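Ticket 289: Placement rule for stems and other soft items – does "release only on contact" hold?
Posted December 29, 2025 by Amparo Goicoechea
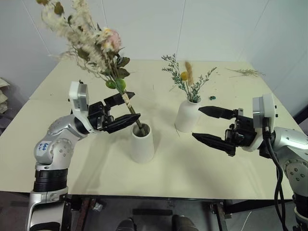

Summary of the problem

The Brumora house rules for two-arm tabletop work say the gripper may open only once the held item is "in contact with its final support." Sedena wrote that line for boxes and cups. I have been asked to confirm that it also covers the flower task, and I can't, at least as written.

A bouquet touches its vase long before the vase is holding it up. The stem ends can be just inside the mouth, with all the height and fluff of the plumes above them, and by the letter of the rule that is contact. Open the fingers there and I would expect the lot to lean over and take the vase with it. The operators know this and wait. My complaint is that the rule doesn't tell them to, and a rule that only works when people ignore it is a bad rule.

Log

Entry 1. Read the rule back to the Figueroa office and asked what "final support" means for something that bends. Answer: "use judgment." I have asked for that in writing.

Entry 2. Pulled the force readings from the June runs to see whether a contact threshold could settle it. It can't. Dried stems brushing the rim give a bump nearly as big as stems reaching the bottom. Sometimes bigger, if a leaf catches. Raising the threshold just makes the arm push harder on a vase that isn't fixed to anything.

Entry 3. Tried a depth rule in place of a contact rule. Stems must be lowered until the wrapped part, where the fingers hold them, is close to the rim. Better. It does assume the bundle was wrapped at a sensible height to begin with, and our setup sheet has nothing to say on that. Added a line to the sheet.

Entry 4. Second arm. The rules say the idle arm should be "parked clear of the work area." With two vases on one table, I don't know what that is supposed to mean. The arm on the right, gripper open, sits within easy reach of both, and that is where you want it if it has to steady the front vase. Park it fully clear and you lose the help. Leave it in close and you break the rule. Somebody needs to pick. My preference is to name two states, parked and assisting, and to say that an assisting arm keeps its fingers off the plant material.

Entry 5. Bamonska sent over their own guidance and suggested we adopt it whole. It runs to 58 pages and has one paragraph on fragile goods. I read it twice. It says to handle them "with appropriate care." I am not adopting that.

Entry 6. Loose material. Our sheet calls for a clear table before each run, and a sprig lying on the surface is a finding under that wording. I am less sure it should be. A flat bit of dried grass well back from the work is housekeeping. The same bit under the foot of a vase is a tipping hazard. Suggested wording: nothing loose within a hand's width of any vase or in the path of either arm. Small hard objects are to be removed wherever they are.

Entry 7. Feet. The operator stands at the table edge in nearly every session, and the standing rule gives a distance from the arm base, measured at floor level. The arms don't work at floor level. Asked for the distance to be measured from the gripper at full reach. No reply yet.

Proposed text

1. For flexible items, release only when the item has been lowered to the marked depth and has stayed upright through a short pause.
2. Open the fingers slowly, then back off along the line of approach. No sideways exit.
3. An idle arm is either parked or assisting, and the operator says which before the run starts.
4. No loose items near the vases or in the arm paths.

Status

Open. I was told a clean run would be enough to close this. I don't agree – one bouquet that stays up tells me about one bouquet. I will close it when the wording changes.

Comments (3)

dkl_bench: Point 2 is the one we keep getting wrong. Plume fluff clings to the fingers and a sideways exit drags half the bunch along. Can you add a wipe-down between runs?

Amparo Goicoechea: Yes, added to the setup sheet. I'd still like to see whether it makes a difference before it becomes a rule.

rimshot: How long is "a short pause"? If you leave it like that you've written your own version of "appropriate care."

Amparo Goicoechea: Fair. Put down 2 seconds for now. I have no evidence for that number and the draft will say so.

Questions about this ticket: contact the rules desk | © 2025 Brumora | Back to top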